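Section 4. Setting up the humidity alerts

Read this section before you hang any sensors. The quick card in the box says the Otwood hub is ready in a few minutes. It is ready to blink in a few minutes. Getting readings you can trust takes closer to a full day, and the guide you are reading was put together by the owners' group after several of us were told our basements were swamps when they weren't.

Before you start

You will need the hub, at least two Otwood sensors, fresh batteries and a small jar of table salt. The salt is for the check in 4.2. The makers call this check optional. Skip it if you like, but don't then write to the group asking why the kitchen reads higher than the shower.

4.1 Pairing

1. Plug the hub in and wait for the light to go steady. If it is still blinking after 16 minutes, unplug it and start again.

2. Open the app and choose Add Sensor. Ignore the page offering you the Comfort Plan. It is a paid extra and as far as we can tell it sends you the same numbers with a smiling house beside them.

3. Pull the battery tab on one sensor only. Two sensors waking together will sometimes swap names, and the app has no way to swap them back short of removing both.

4. Type the setup code. Older hubs ship with 1739. If yours does not accept it, look on the label under the base.

5. Give the sensor a name that says where it will hang. "Sensor A" will mean nothing to you in June.

6. Repeat for the others.

Note: the app reports "Strong signal" for nearly everything, including a sensor one of our members had left in her car. Treat it as a yes or no, and a doubtful yes at that.

4.2 The salt check

1. Put a spoonful of salt in a bottle cap and add water a drop at a time until it looks like wet sand. It should not be soup.

2. Seal the cap and the sensor together in a clear food bag. Keep the sensor from touching the salt.

3. Leave the bag at room temperature, out of the sun, for at least 9 hours. Overnight is easier.

4. Read the number without opening the bag. Damp salt holds the air near 75 percent. A sensor that says 73 or 78 is fine for a house. One that says 66 needs its offset changed.

5. To change the offset, go to Device, then Advanced, then Trim. Type the difference and press Save twice. The first press does nothing that we have been able to find.

CAUTION: Do not put salt water on the sensor itself, and do not try to speed things up by setting the bag on a heater.
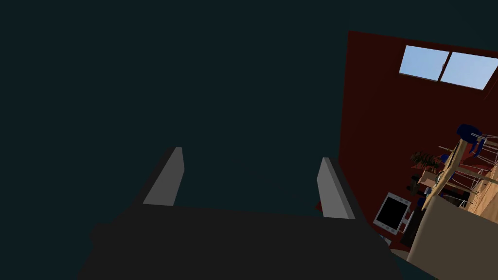 4.3 Where to hang the sensors

The printed leaflet suggests "any convenient wall." Convenient for whom, it doesn't say. An outside wall is colder than the room, and the air against it will read damper than the air you breathe. Use an inside wall, at chest height.

1. Keep each sensor well away from kettles, dryers, fish tanks and open windows.

2. Do not hang one behind a curtain or inside a closet unless the closet is what you want to measure.

3. Hang one sensor in the room you worry about and one in a room you don't. The difference between the two is worth more than either number alone.

4. Leave everything in place for a day before turning on any alerts.

The sticky pads hold well on gloss paint and poorly on anything else. Use a small screw on flat paint. The pads also take flat paint with them when they go.

4.4 Setting the alerts

1. Choose Alerts, then Custom. The preset called Healthy Home goes off at 50 percent, a number that plenty of sound houses pass every time someone boils pasta.

2. Set the upper limit to 65 percent for living rooms and 70 for basements.

3. Set the delay to two hours. With no delay you will be warned about every shower.

4. Set the lower limit to 30 percent, or turn it off if dry air doesn't bother you.

5. Press Test. Your phone should sound within a minute.

The log holds some 1000 readings for each sensor and then writes over the oldest without telling you. The box says "lifetime history." If you want to keep a record for a landlord or a contractor, export it often and open the file to see that there is something in it.

4.5 What the alerts can't tell you

A high reading means damp air near the sensor. It does not mean a leak, mold or a bad foundation, whatever the pop-up says about booking an inspection. The inspection button goes to Camance, who also sell dehumidifiers, and you may draw your own conclusion about how often they find that one is needed. Open a window on a dry day first and watch the number. If it drops and stays down, you have saved yourself a visit.
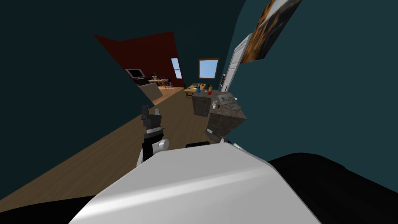
Rhiannon Gough wrote in to say that this is too hard on the inspection service: hers came out, measured the walls with a pin meter, found a cracked downspout and sold her nothing at all. She would also set the basement limit at 65, as her boxes of paper began to smell well before 70.

We have left the limits as they are, but if you store paper or cloth below ground, her figure is the safer one. As to the service, one honest visit is good to hear about. Ask for the wall readings in writing all the same.

4.6 Changing batteries

1. Change them when the app shows two bars. The last bar can go overnight.

2. Do one sensor at a time, as in 4.1.

3. Check the Trim value afterward. On some units it goes back to zero.

If Trim has been lost, type in the old figure. You did write it down in 4.2, or you will be needing the salt again.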